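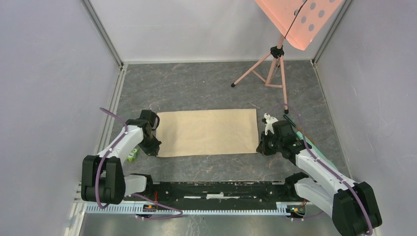 Mohandas Gowda wrote in to ask how much slack to leave in the cable on a two-arm bench cell. He had tied his down tight along the links and lost the connection every time the elbow opened all the way.

Leave more than looks neat. Move the arm by hand, power off, to its longest reach and then to its tightest fold. The cable should hang in an easy loop at both ends of the travel. On our pair the purple cables loop and arc along the arms, and we tie them only where the link doesn't bend. If a loop can reach the gripper, it's too long, so take it back a little at the base end.

## Before switching on

- Sweep the floor of the cell. Crumbs of tape and thread end up in the cable tray.
- Put down a sheet of plain paper if the job is a messy one. A few wrinkles do no harm on cloth work. For anything small or flat, change the sheet.
- Push each shoulder sideways with the flat of your hand. Any knock or click means a loose base bolt.
- Look along the tray on the front of the rail and tuck in anything standing up above the teeth.
- Keep drinks off the rail end. The boards there are open.

## Gripper fingers

Fingers wear at the tip first. Check them with the jaws closed and a lamp behind. A gap lower down between the fingers is normal on ours, but light at the very tip means they have shifted or worn, and thin cloth will slide out.

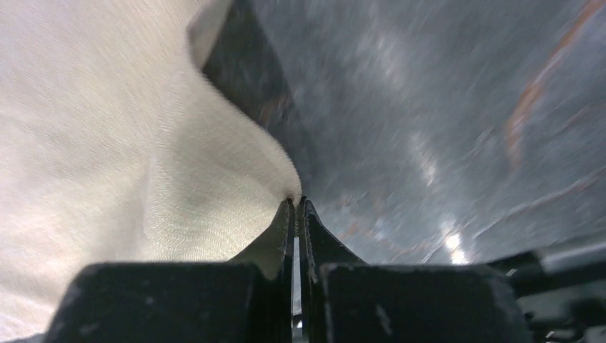
*White cloth gathered at the fingertips, from the wrist camera.*

Wipe the fingers with a dry rag after cloth work. Lint packs into the serrated edge of the narrow finger and an old toothbrush gets it out. Don't use oil anywhere near the tips. Scuffs on the gripper body can be left alone.

The screws on our fingers take a 2 mm key. Tighten each one a little at a time, going back and forth, then open and close the jaws and check again. We use a drop of the weaker thread locker – the strong kind had to be heated to get the screws out, and that cost us a finger in October.

## Wrist camera

Clean the lens with a lens cloth, nothing from the kitchen roll. After any work on the wrist, bring up the camera view and see that both fingertips are in it and standing where they did before. I keep a printed picture from the day of the last setup taped inside the cabinet door and hold it up next to the screen.

When working near bare metal, watch for glare. Turning the lamp a little usually fixes it – try that before touching the exposure setting.

## What we write down

The log for the Vamov cell is a school notebook. Each line has the run hours, what was touched, and initials. Last entries from June 2019:

- 458 hours: left wrist cable replaced, ties moved off the elbow.
- Same day: both arms homed, then run empty for 20 minutes. No faults.
- Finger screws checked, one loose on the right.

We check the finger screws every 14 hours of running and the base bolts whenever the cell has been moved. Spare fingers and ties are in the Civow drawer, second from the bottom.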